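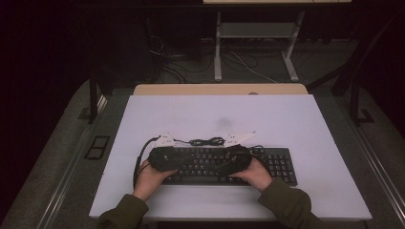 Orden y limpieza de un puesto de trabajo compartido
Informe de proyecto, asignatura de Organización de Espacios
Autora: Ludivine Renaud

1. Punto de partida

El taller Kinsella tiene 17 puestos que usan alumnos de varios cursos. Cada uno se deja como se puede al terminar el turno, y el siguiente pierde tiempo apartando cables y piezas antes de empezar. El proyecto consistió en fijar una rutina corta de recogida y probarla durante abril.

2. Procedimiento

La rutina se hace siempre en el mismo orden:

Retirar las piezas sueltas del tablero y guardarlas en su caja.
Enrollar los cables y apartarlos del teclado.
Limpiar el teclado desconectado, primero las filas superiores y después el bloque numérico.
Pasar un paño por el tablero blanco, donde las marcas grises se notan enseguida.

El teclado se deja centrado. Los objetos blandos o acolchados no se guardan encima de las teclas — van al estante, con el resto del material.

3. Resultados

Se anotaron 61 recogidas. Las más largas llevaron hasta 17 minutos, casi siempre por cables enredados. Los alumnos del grupo Wommont se saltaban a menudo el tercer paso, porque lo consideraban tarea del personal. Se cambió el cartel y en las últimas hojas el paso ya aparece marcado.

4. Pendiente

Faltan cajas para piezas pequeñas en la mitad de los puestos. También queda por decidir si el paño se guarda en cada mesa o en el armario de la entrada. La hoja de registro está en la carpeta Volov del taller.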